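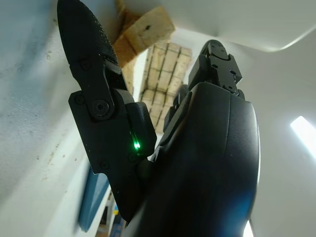 Home Features Workplaces Back Issues Subscribe

The new hand at Brudside

Last updated 9th February

I'd been in the building maybe two minutes before someone handed me a wooden block and asked me to guess what was wrong with it. I turned it over, sniffed it, knocked on it (why do we all knock on wood?) and gave up. "It's from the wrong pile," said Jintana Chaiyaporn, and put it back.

She has sorted blocks at Brudside for most of her working life. The company makes wooden parts for toy firms and furniture shops, 3000 pieces on a good shift, and until last April every one of them went through somebody's fingers. Now a good share go through a black gripper with a green light on the inside of one finger. The fingertip has a fine, grippy texture to it, and I'm told I'm not the first visitor to ask if I could touch it. I could! It feels a bit like a new bike tire.

The system came from an outfit called Vatport, and the person who looks after it is Panya Noiphan, who used to drive the forklift. He did the training over at the Midstead plant, came home with a fat binder and has had his nights interrupted ever since. "The forklift never called me at dinner," he told me. He got a raise, though, and his back has stopped hurting, so he's not asking for the forklift back.

What changed for everyone else depends on who you sit next to at lunch. Samran Nakpan loves it. He hated stacking, he says, hated it for years, and now he spends his mornings checking grain and his afternoons on repairs. Vangelis Gkikas is less sure. There were always four people at the stacking bench and they talked all day long, about kids and soccer and whose truck was dying. Now there are two, and they stand farther apart. The other two moved to finishing, same pay, but he misses the noise.

Jintana's complaint is more practical. The gripper will pick up a split block just as happily as a sound one, so she pulls the bad ones before they ever get to it. On her worst day she pulled 280. Management had counted on needing less of that kind of work and ended up needing more, and she made sure that came up when they talked about her hourly rate.

I asked her if she'd go back to the old way. She thought about it for long enough that I started fiddling with my pen.

"For the talking, yes," she said. "For my wrists, no." Then the break ended and she went back to her pile.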